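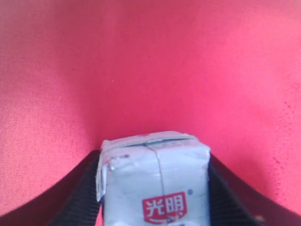
Mosach Handling Group: Bench Notes

Notes > Opinion > Looking after the table cell

I've got a bit of a bee in my bonnet about finger pads. Ask anyone on our team what matters in the table cell and you'll hear about the arm, the software, the new cable run (which is lovely, I'll give Baoshan Zheng that). The pads get a mention when something slips. I think that's backwards, and I'd put them first on the list every single Monday!

A ribbed pad picks up all sorts. Paper fibre and lint get down between the ridges, and a milk carton with soft, scuffed sides is a very different thing to hold from a crisp new one. We logged 1128 picks on the last set and I only cleaned them twice, so I'm as guilty as anybody. Now I do it every 80 picks, with a dry brush first and then a barely damp cloth, and I run my thumbnail along the ridges to feel for a worn one.
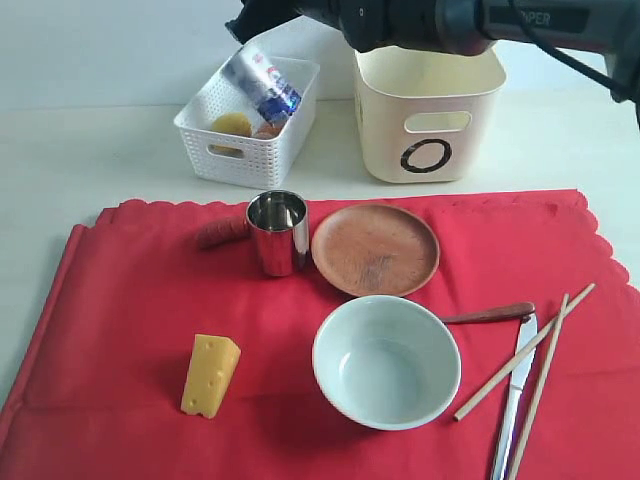
My other grumble is with how we set the table. Qianru Du would like everything spaced out neatly on the red cloth, and I do see why – it makes for tidy numbers. But I'd much sooner have chopsticks lying across each other near a knife, and a steel cup throwing reflections about, because that's what a kitchen table looks like. Creases in the cloth can stay as well. I stopped smoothing them out in March and I'm not going back.

What I'd ask for is 20 minutes before the first run, pads and cable check only, no fiddling with settings. Yaqin Li reckons ten would do. We're still arguing about it.

Last updated: March

Contact the Handling Group | © Mosach | Back to top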